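Conjunto bimanual de mesa Vislow

Dois braços de bancada sobre uma calha comum, com pinça paralela e câmara de punho em cada um. Alugamos à semana e vendemos por encomenda. Antes de pedir preço, leia a página até ao fim, incluindo a parte em que dizemos o que ele não faz.

Estado: disponível para aluguer a partir de janeiro
Referência na loja: Vislow, par montado
Software incluído: Mangubat, licença de posto único
Garantia: 2 anos nos motores, as pontas das pinças ficam de fora

Para que serve

Recebemos muitos pedidos de pessoas que viram um vídeo de um robô a dobrar camisolas e querem saber quando podem ter um em casa. A resposta curta é que não vendemos isso e desconfiamos de quem diz que vende. O par Vislow pega em objetos pequenos e rígidos numa mesa, passa-os de um lado para o outro e larga-os num sítio combinado. Com treino, separa peças, enche uma caixa com divisórias, arruma material de escritório. Tudo isto devagar.

Na oficina, o argumento costuma ser o da terceira mão: alguém que vá apresentando peças enquanto o operador monta. Experimentámos na nossa bancada de embalagem, com caixas Nosholm e etiquetas, e desistimos da etiqueta no primeiro dia. As caixas correram melhor, desde que viessem sempre viradas para o mesmo lado. Quando uma chegava de pernas para o ar, tínhamos de lá ir nós.

Em casa é pior. Uma cozinha tem sacos moles, copos transparentes, talheres molhados e uma pessoa a passar por trás. Loiça, roupa e compras por arrumar continuam a ser trabalho de gente, e não temos data para lhe dar.

O que vem na caixa

Dois braços com pinça paralela
Câmara de punho para cada braço
Calha de fixação
Cabos e fonte de alimentação
Mangubat, com 3 tarefas de arranque já gravadas
Manual em português

Não inclui computador nem mesa. A base Lakholm vende-se à parte e recomenda-se para tampos leves, que abanam quando os braços travam.

Ensinar uma tarefa

Cada tarefa nova ensina-se por demonstração. Conte com uma tarde para uma coisa simples e com mais do que uma para quase tudo o resto. A última que preparámos levou 730 repetições até a deixarmos correr sem ninguém ao lado, e mesmo assim com luz fixa e a mesma mesa. Mudámos o candeeiro numa quarta-feira e perdemos a manhã.

Teste da loja
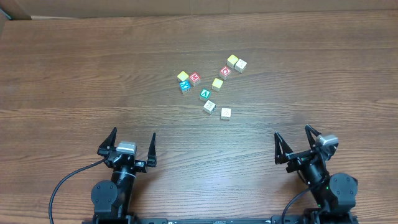 O nosso teste de entrada é arrumar brinquedos, por ser o pedido que mais nos chega dos pais e porque um cubo é das formas mais simpáticas para uma pinça de dois dedos. Usamos cubos de madeira com letras, espalhados e sem empilhar nada. Parece fácil, mas há pormenores que contam: o cubo de topo amarelo e o de topo branco, à direita, quase se tocam, e um dedo que desça mal nesse intervalo empurra os dois. O azul com o X dá menos cuidados em matéria de cor, enquanto as faces em madeira clara pedem mais atenção sobre um tampo também de madeira. Uma criança resolve isto sem pensar. Pedimos a quem visita a loja que traga os seus próprios objetos, que é onde as dúvidas costumam aparecer.

Perguntas frequentes

Posso deixá-lo a trabalhar durante a noite?
Pode, mas nós não deixamos. Uma peça caída no chão fica no chão.

Funciona com roupa?
Agarra um pano. Dobrá-lo de forma que alguém o queira guardar numa gaveta é outra conversa, e não prometemos essa tarefa no contrato.

Substitui um funcionário?
Não. Nos alugueres que fizemos, houve sempre alguém a vigiar, a repor peças e a carregar em parar.

Pode ser usado perto de crianças?
Só com um adulto ao comando e com as mãos dos miúdos fora da mesa.

Aluguer e devolução

Período mínimo de uma semana, com instalação feita por nós. Se a sua tarefa não correr, aceitamos a devolução até 18 dias depois da entrega e descontamos apenas o transporte. Mande um vídeo curto do trabalho tal como é feito hoje, à mão, e dizemos-lhe se vale a pena a viagem. Em mais de metade dos casos dizemos que não.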